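Bench notebook, gripper comparison
May 2024

Picked up where the November notes left off. We finally have the linkage gripper on an arm with the wrist camera bolted in place, and I spent most of the session finding out what it can and can't do next to the old sliding-jaw one. Short version: I like this thing a lot.

The old jaw moves both fingers on a straight rail, so whatever you teach at one opening is good at every opening. On the linkage type the pads stay parallel but swing through an arc, and the tips end up a little farther out when closed than when open. I knew that from the Cabrera drawings and still managed to teach my first approach height with the fingers wide open. Closed it on nothing and heard pad meet table. No damage, just a scuff on my pride. Approach height now gets taught closed, plus 11 mm, and that goes in the setup sheet.

Test objects were a bottle of water and the round button. The bottle is a great test piece for a camera (clear walls, clear contents, shiny ridges, and the dark label is the only part with any real contrast). The depth estimate from the Gravulari code falls to pieces on the clear parts and locks right onto the label. So for now we aim at the label and offset from there. Crude, but it gave me repeatable approaches all session and I was grinning like a fool.

Wrist views, fingers open in both:

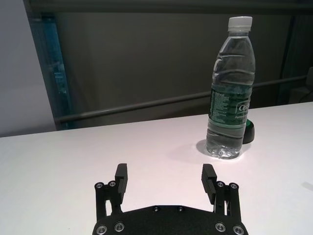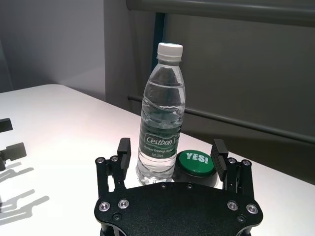

Bottle and gripper from the wrist camera. Label lettering is easiest to read in the second.

What I want to keep from these: the camera sees both pads and the palm plate along with the target. On the old bracket we only ever had one fingertip in view and had to guess at the other. Now I can line things up by eye from the video alone, without walking over to the bench every time. Montri Thepsuriya tried it over the remote link from the other room and had the hang of it in no time. He wants the camera tilted down a touch more. I want it left alone until we've got a full set of runs at one angle, so we agreed to argue about it later.

Controller notes. Started with the Unton box at its default force limit and it squeezed far too hard for thin plastic. Brought the limit down to 15 percent, and that's about where I'd start anyone on bottles. Closing speed matters more than I expected. Fast and light tips the bottle before the second pad gets there, slow and light centers it nicely. The Dusside controller has a smoother ramp but its settings menu is a maze, and I lost my saved profile once by backing out the wrong way. Write your values on paper!

Logged 86 closes before stopping to look at the screws on the linkage pivots. All snug. Plan is to check again at 1000 and see if there is any play by then, which is the question everyone keeps asking me about this design versus the rail.

Button presses still to do properly. Pressing with closed fingertips seems like the obvious way, but the grooved pads leave a narrow contact and I'd like to try one finger edge as well.

To do:
- redo table height with fingers closed, both controllers
- copy the force and speed values into the shared sheet
- same bottle, half full, same force limit
- ask Montri for his latency numbers from the remote link
- find the short hex key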